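Six weeks in, and I still grin when the Zeretine gripper goes for the washing! I bought it for laundry pickup, living room floor to hamper, and it's the best soft-goods hand I've used. The slim fingertips get into a heap of cloth without dragging half of it along.

Now the fault. On cycle 700 the fingers closed on a shirt, the controller lost its grip reading, and it kept squeezing for 15 seconds until I hit the stop.

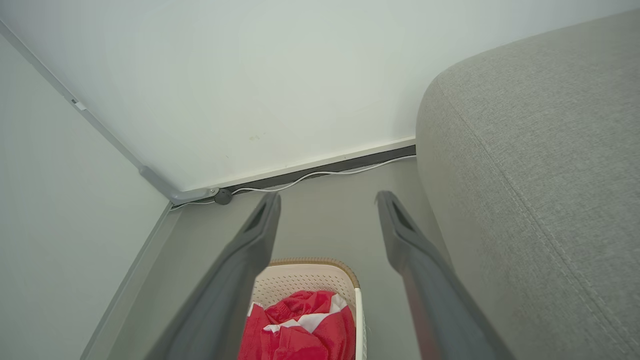

## What fixed it

Salim Kombo at Bilent had me reseat the finger sensor plug and load the new firmware. I've run 2,060 cycles since (red load, towels, everything) with no repeat. Keep the stop button within reach anyway. I'd buy it again tomorrow.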